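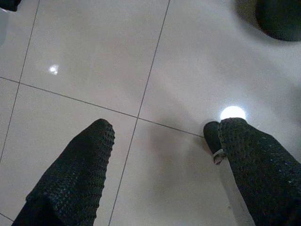

*Fig. 6. Fingers over a tiled floor, sleeves fitted.*

### 4.2 Floor pickup: start of shift

The Witix unit now picks dropped items off the floor. Aisle staff no longer bend for them, but they do the checks below.

1. Press Pause and wait for the steady light.
2. Check both finger sleeves for tears. Order replacements as part 345.
3. Make sure the clip on the finger is seated.
4. Select program 233 and press Run.

**Note:** Polished tile reflects overhead lights. If the unit stops with code 631, dim the nearest row.

**Caution:** Keep hands clear while the unit is running. Report faults to Gönül Sönmez, ext. 1736.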